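A roupa que fica no chão

Há uma pilha em todas as casas. Na minha são duas.

8 de abril de 2018, domingo, e escrevo isto com a roupa da semana ainda por dobrar. Camisolas, sobretudo. As camisas vão para cabides, as meias para a gaveta, tudo ao molho, fecha-se e pronto. As camisolas é que ficam. Grossas, de capuz, mangas compridas que se enrolam umas nas outras. Ocupam metade do armário e nunca estão direitas.

Comecei esta reportagem em fevereiro, com uma pergunta simples: porque é que custa tanto arrumar um quarto onde também se trabalha? O quarto-escritório, aquela divisão que serve para tudo. Cama de hóspedes de vez em quando, secretária todos os dias, estendal quando chove. Falei com gente que vive assim há anos. Visitei casas. Li até ao fim um manual de 167 páginas sobre dobragem, editado pela Drestico, uma pequena editora de livros práticos. Aprendi algumas coisas, esqueci outras.

Primeira paragem: Idrisa Kombo, tradutor, terceiro andar sem elevador. Trabalha no quarto mais pequeno da casa porque é o que tem melhor luz. A cadeira dele serve de cabide desde que a comprou. "Chego, tiro o casaco, vai para as costas da cadeira. No dia seguinte tiro a camisola, vai para cima do casaco. À sexta já não me consigo sentar." Ri-se. Mostra-me o armário, que está quase vazio. O problema nunca foi falta de espaço, diz ele, foi a distância: quatro passos até à porta do armário, zero até à cadeira.

Ora, quatro passos. Fiquei a pensar nisto no comboio de volta.

A solução do Idrisa foi um gancho. Um só, atrás da porta, marca Koven, dos mais baratos. A roupa usada mas ainda limpa vai para o gancho. Quando o gancho enche, decide-se: lava-se ou volta ao armário. Não há segunda hipótese. Pôs também um cesto no corredor, por onde passa obrigatoriamente a caminho do banho. A cadeira ficou livre em dois dias, e continua livre, ou pelo menos estava no dia em que lá fui.

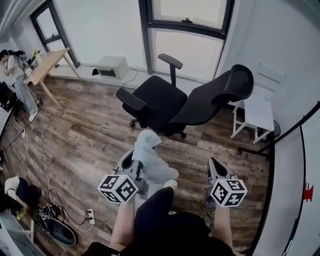
O chão é a minha mesa de dobrar, confesso. Cama alta demais, secretária sempre com papéis, sobra o soalho. Sento-me, pernas esticadas, e vou tirando da pilha. Uma camisola com ar de ter capuz, como a azul-acinzentada clara da fotografia, toda amarrotada, pede um bocado de chão livre à frente, e o soalho de tábuas castanho-escuras tem a vantagem de se ver logo o pêlo, a linha solta, a migalha. Cadeira para trás, encosto quase deitado, e há espaço. Perto da janela é melhor. À noite, com a luz do teto, já dobrei uma camisola do avesso e só dei por isso quando a vesti.

Passemos ao método, que foi para isso que me pagaram.

Camisola de barriga para baixo. Alisar com a palma da mão, do meio para fora, sem esticar o cós. Mangas para dentro, uma sobre a outra. O capuz dobra-se para baixo, sobre as costas, e não se mexe mais nele. Depois a bainha sobe até ao meio, e outra vez até à base do capuz. Fica um rectângulo gordo. Há quem enfie tudo dentro do capuz, em rolo, e para viagem funciona muito bem. Para gaveta nem por isso, rebola.

Tudur Skyrme discorda. Skyrme veio do País de Gales, vive cá há muito tempo e dá oficinas de organização doméstica numa sala emprestada por cima de uma retrosaria. Nove pessoas na sessão a que assisti. Para ele, camisola grossa não se dobra: pendura-se, ou então empilha-se aberta, só com as mangas para dentro. "As dobras marcadas são trabalho que fazemos contra o tecido", explicou, num português impecável. Experimentei. A pilha fica bonita. Mas precisa de uma prateleira funda e a minha não é.

Onde os dois concordam é no chão. Nada deve dormir no chão. Nem roupa, nem sapatos, nem o cabo do aparelho que se ligou ontem e que fica ali a arrastar até alguém tropeçar. Skyrme tem uma regra para isto, chama-lhe a volta. Antes de apagar a luz, uma volta ao quarto, sempre no mesmo sentido, a apanhar o que está abaixo do joelho. Só isso. O que está em cima da secretária pode esperar, o que está no chão não. Demora menos do que lavar os dentes, e a segunda noite custa menos que a primeira.

E a cadeira? Voltamos sempre à cadeira. Num quarto pequeno uma cadeira de escritório é o móvel que mais estorva, mais do que a cama, porque anda. Rodízios em madeira fogem para onde querem. Um tapete resolve parte do assunto e cria outro, que é aspirar o tapete. A Plalorberg, loja de mobiliário usado onde passei uma manhã inteira, aconselha a medir a cadeira reclinada antes de comprar e não direita, como toda a gente faz. Um encosto que desce muito come o espaço de uma cómoda. Rodas travadas também ajudam, quando as há.

Quanto a caixas, gavetas, divisórias: cuidado. O Idrisa comprou um conjunto de caixas de tecido Swai e acabou com a mesma roupa, só que escondida. Deu metade. As que sobraram têm roupa de inverno e uma etiqueta escrita à mão, CAMISOLAS GROSAS, assim mesmo, com um s a menos. Não a corrigiu.

Eu fiquei com a volta do Skyrme e com o gancho do Idrisa, atrás da porta, um bocado torto porque a bucha não era a certa. A camisola do capuz continuo a dobrar no chão. Faltam-me agora as desta semana, e ainda há uma máquina por estender.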